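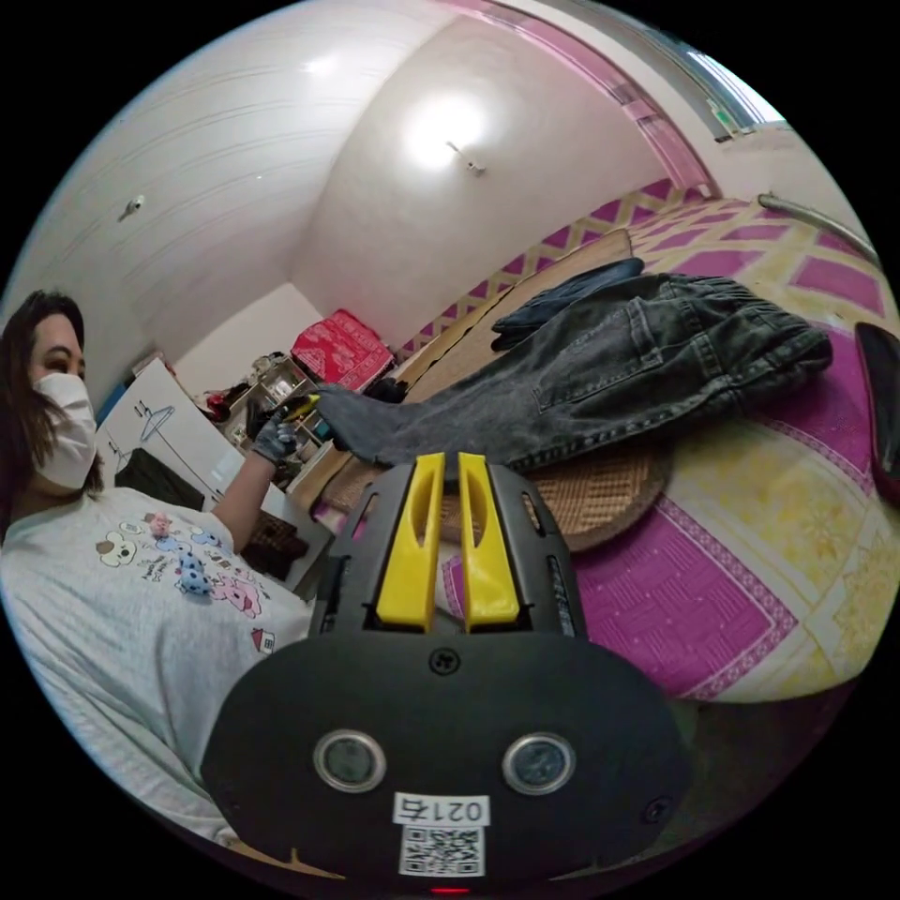
Grey jeans laid out on the pink and cream sheet, waistband to the right.

How to fold jeans so they stay folded
Posted by Ro-un Seok on February 23, 2025

I love folding jeans. There, I've said it! Shirts slither about and socks are a chore, but denim has enough body to hold a crease, and once you've got the hang of it you can get through a whole family's worth before the kettle has boiled twice. I've folded mine the same way ever since we moved into the flat on Drundden Road, where the only drawer in the bedroom is 42 cm deep, and everything below is set up for a drawer like that. If yours is shallower, make one extra fold at the end.

What you need
A flat surface bigger than the jeans. A bed is fine, but a mat on the floor is better (a mattress gives under your hands and the creases come out soft). Clean, fully dry jeans. Anything even slightly damp at the waistband goes back on the airer, please!

Step 1. Empty and zip
Go through all the pockets, the little coin one too. Then do up the zip and the button. For elasticated waists, just pull the band straight between both hands and let it go.

Step 2. Shake and lay flat
Hold the jeans by the waistband and give them two good shakes, then lay them down with the back pockets facing up. Smooth from the waist towards the hems with the side of your hand. You're trying to get the side seams to lie where they want to lie, and old jeans will often twist a bit at the knee. Let them.
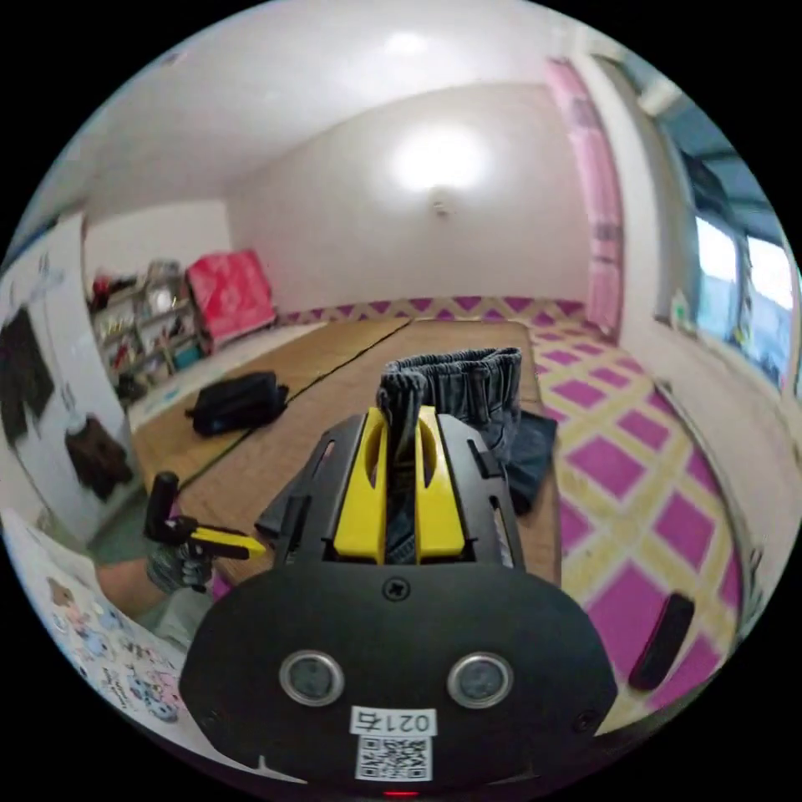 Pull-on trousers with a gathered waist need a slightly different touch. The elastic draws the top in, so the waist ends up narrower than the hips and the whole thing wants to fan out. Fold those in half first, then flatten the waistband with your palm before doing anything else.

Step 3. Leg over leg
Bring one leg across on top of the other so the back pockets are on the outside. The crotch seam will now stick out in a little triangle. Tuck it in, so you have one long straight strip. This is my favourite bit, and it makes more difference than all the rest put together.

Step 4. Hems to waist
Take the hems up to just short of the waistband, leaving a gap of two or three fingers. Thick denim takes up room as it bends, and if you go right to the top the hems will poke out later.
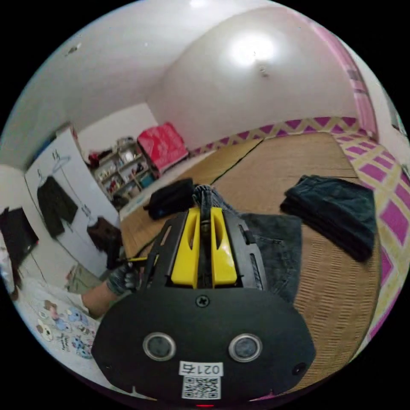 Work in small batches and keep different weights apart. I do the heavy blue ones first while I'm keen, then the dark ones, then anything thin or stretchy. My friend Ji does it by colour and her drawer looks gorgeous, so suit yourself.

Step 5. Thirds
Fold the strip in three, starting from the bent end, and press down with both hands. You should have a firm little block that will stand up by itself. If it flops open, undo the last fold and make it tighter. 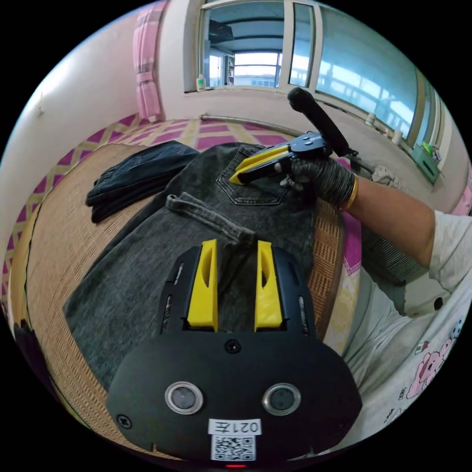

Stack them with the fold facing you and you can pull out one pair without dragging up the rest. For a drawer, stand them on end like books. For a shelf, lay them flat, four or five high at most, heaviest at the bottom.

A few extras
Faded pairs with a favourite crease down the front can be folded along it, front seam to back seam.
For a suitcase, skip Step 5 and roll from the bent end. I got six pairs into one small case for our trip to Skollarano last March and still had room for boots!
Children's jeans only need folding in half at the end.

Next up is jumpers, which I'm still arguing with.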